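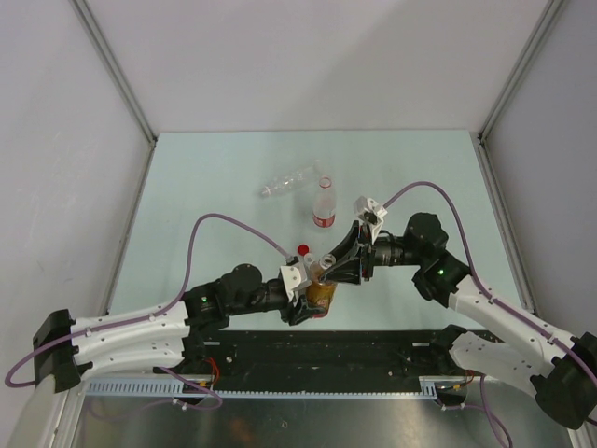
Visitors who had come to the June open day at Rundport's Drevdale workshop asked mostly about speed, and one of them, a packaging line supervisor from Brevton, wanted to know why anyone would use two arms for a job a person does without looking. The team's answer was that pouring from a bottle into a cup is a useful test for exactly that reason. People find it easy, and machines still find it hard.

DREVDALE – Rundport, a developer of two-armed robot workcells for light handling tasks, opened its workshop to the public and to trade visitors in June. The company received 238 visitors between 9 a.m. and 5 p.m., including students, local residents, and staff from manufacturers and laboratories in the region.

The main demonstration was a workcell called Petchrat, in which two arms share one tabletop. One arm holds a cup and keeps it upright. The other takes a small plastic bottle and tips it toward the rim. Each arm has its own gripper, and the two have to be brought close together without touching each other or pushing the cup out of place.

Rundport has been working on pouring and other two-handed tasks for the past year. The company chose bottles and cups because they are cheap, easy to replace, and different enough from one another to cause problems. A thin plastic bottle bends when it is gripped too hard. A smooth cup can turn in the fingers. Clear plastic is also difficult for many vision systems, which tend to see the table behind the bottle instead of the bottle itself.

In the months before the open day, the team logged 1,204 pouring attempts on the Petchrat cell. The attempts covered several bottle shapes and starting positions, with bottles both standing up and lying on their sides. Failed attempts are kept in the log along with the successful ones, and the engineers review both when they change the control software.

Demonstrations ran through the morning and afternoon in groups. Visitors watched the cell and could then ask questions of the engineers at a separate table. A screen beside the cell showed the planned path of each arm and the force measured at the grippers. Rundport left the screen on during pauses and resets so that visitors could follow what the operators were doing between attempts.

The day included a short talk on safety, given at 11 a.m. and again at 2 p.m. It covered how the arms are slowed when they work close together, how an operator stops the cell, and what is checked before the arms are powered on. Copies of the checklist were handed out afterward. The company said it would send the same checklist to any school or training center that asks for it.

Many of the questions concerned cost and setup time. Rundport told visitors that Petchrat is still a development system and is not on sale. No price has been set. Setup for a new object currently takes an engineer the better part of a day, and the company is working to bring that down. Visitors from two laboratories asked whether the cell could handle small sample containers. Rundport said it has not tested this and would need to look at smaller grippers first.

There were also questions about jobs. The company said the tasks it is studying are short, repetitive handling steps, and that every test cell is run by a trained operator. It offered no forecast on staffing at customer sites, where those decisions would be made by the employer.

Rundport collected 111 written comment cards during the day. The most common request was for more time close to the cell, followed by a request for seating – the workshop had 80 chairs, and the afternoon groups filled them. Several visitors asked to see the arms open a bottle as well as pour from one. The team plans to include cap removal in a later program of demonstrations.

Work on Petchrat will continue at Drevdale through the rest of the year. The next stage will look at pouring measured amounts and at handling cups made of softer material. A second open day is planned at Brevton, in a larger space, with places offered first to people who were unable to get into an afternoon group in June.

Schools, training centers and companies that would like to arrange a group visit can contact the Rundport front desk in Drevdale between 8:30 a.m. and 4 p.m. Groups should give the number of people attending and say whether anyone needs step-free access. Children under 12 must come with an adult. Parking is available behind the workshop, with the entrance on the loading side of the building.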